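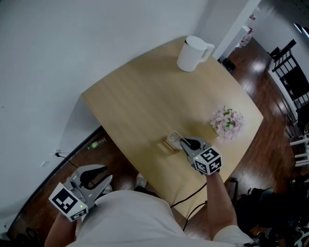

Fig. 4-1. Both grippers in hand, marker cubes facing up, a small stack of light-colored items at the right one.

4. Your first recording

This is the fun part! Once the Trotemora hand grippers are charged and paired (section 3), you can start collecting demonstrations at any ordinary table. You do the task with your own arms, the grippers log every squeeze and turn, and the arm learns from what you did.

4.1 Before you start

1. Pick a table you can reach across without stretching. Light wood is great, and the cubes track very well over it.

2. Set out the objects for your task. Keep it simple for the first session: something thin to pick up near the middle and a couple of taller things farther back.

3. Let the gripper cables hang off the near edge of the table and down to the floor.

CAUTION: Keep your feet clear of the cables. A snagged cable can pull a gripper out of your hand.

4. Switch on both grippers and wait for the small green light on each one. If a light stays amber for more than 18 seconds, go back to section 3.2 and pair that side again.

4.2 Picking up a thin object

1. Hold the left gripper low, near the front corner of the table, with its fingers open. This is the rest pose, and the software looks for it at the start of every take.

2. Bring the right gripper in from above until the fingers sit on either side of the object.

3. Close slowly. Paper packets and cards are harder than they look, so give yourself a few practice squeezes (they're oddly satisfying).

4. Keep the black-and-white squares on the cube in view of the head camera the whole time. Tilting is fine. Covering the cube with your sleeve is not.
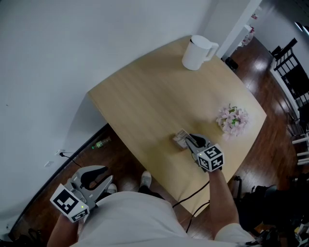 4.3 Saving and repeating

1. Return both grippers to the rest pose and hold still for 2 seconds. You'll hear a chime.

2. Move the object a little and go again. Small changes in position are worth a lot!

3. Aim for 200 takes per task. A relaxed afternoon will get you there, and the Bergmann arm usually starts making sensible grasps well before that.

NOTE: Arnar Bergmann, who wrote the tracking code, suggests changing the layout of the larger objects every so often. We tried it at the Trurkergate workshop in August and the results were lovely.

4. When you're done, dock both grippers and choose Upload in the Nernside app. Leave the app open until the bar is full.

If a take is marked "cube lost", delete it and record it again. For repeated losses, see section 6.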